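Search products, guides, forum

Vukineo Two-Finger Gripper Kit with Wrist Camera: Review
By Fidel Carrasco
14 comments | 3 shares

Vukineo sells this kit as a way to get a small arm opening doors and drawers in an afternoon. I've heard that one before. The price is $3,812 for the gripper, the wrist camera, the cable set and a license for the teaching software, and the arm is extra. For that money I expected better than a bag of screws and a folded sheet.

Assembly took me most of a day. The links are black plates held together with screws, and the sheet shows two of them the wrong way around. Support answered my email and sent a corrected page, so somebody over there knows. The page in the download area was still the old one in February.

The product page says the kit "handles everyday hardware." I wanted to know which hardware, and the answer I got was a list of knobs and pulls sold by Plosov. My own doors have whatever the last owner put on them, so I used those.

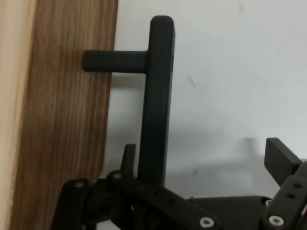

Wrist camera view with the fingers near a black bar pull.

A bar pull like this should be an easy one. It's dark, the wall behind it is white, and it stands off from the wood far enough to leave a gap. My complaint is with how much of the view the gripper takes up. The links and fingers fill the bottom of the picture, and the lower end of the bar goes out of sight behind them. The brochure calls this "full visibility at the grasp." I don't.

Vukineo also claims 200 cycles between adjustments. I retightened the finger screws well before that. A drop of threadlocker helped, but it isn't in the box and the sheet doesn't mention it.

The older Uchida kit has a plainer mount and worse software, and I'd still pick it for a shop where people swap tools a lot. Zesanley resells both and will take the Vukineo back within 3 weeks if the bag of spares is unopened. Read that condition twice.

In the box: gripper parts, camera and bracket, 2 cables, spare screws, hex key
Not in the box: arm, power supply, threadlocker
Rating: 2 out of 5

We use cookies to remember your preferences. Accept | Manage settings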